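Small things in the kitchen: bags, bins and boxes

My neighbour Olga Yáñez asked me to write down how I keep my small things in order. I am not an expert, but I have lived in kitchens of 2 metres and in kitchens much bigger, and the same few habits worked in all of them.

Thin bags

Thin bags come into the house every week and they never leave by themselves. I keep the clean ones and put the rest out.

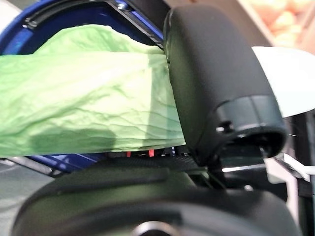 Before a bag is stored, I press the air out with the flat hand, from the closed end to the open end. Then I fold it in half along its length, again in half, and roll it. A thin crinkled green thing over a blue bin, with a big loose fold at the top, takes the place of many rolled bags, so I do the pressing on the table and only then drop the roll in. If the bag smells of onion, wash it in lukewarm water and hang it over a bottle until it is dry. Never roll it damp.

My limit is 45 bags. When the bin is full, I give some to Decha Boonchu, who sells herbs at the Nendard market and always needs them.

See-through plastic parts

Clear and coloured plastic becomes cloudy if you wash it too hot. I use warm water, a little washing-up liquid and a soft cloth. For the corners and the narrow slots I take an old toothbrush. Rough sponges make fine scratches, and those stay.

Parts with mesh should be brushed dry first. When the dust gets wet it makes a paste, and then you will need much more patience. Let everything stand overnight on a towel before you put it together again.

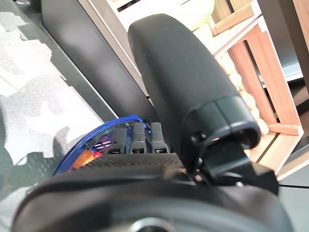

Small pieces that have no home

For screws, clips, caps and coloured bits of plastic I have one box with a lid, a Brakura of 900 millilitres. Everything I find on the floor goes in there, also when I don't know what it is. In November I empty the box on a newspaper and look through it. What I still cannot name after that goes away.

Write the name of the machine or the furniture on a paper tape and stick it to the bigger pieces. I started to do this after I threw out a good shelf pin.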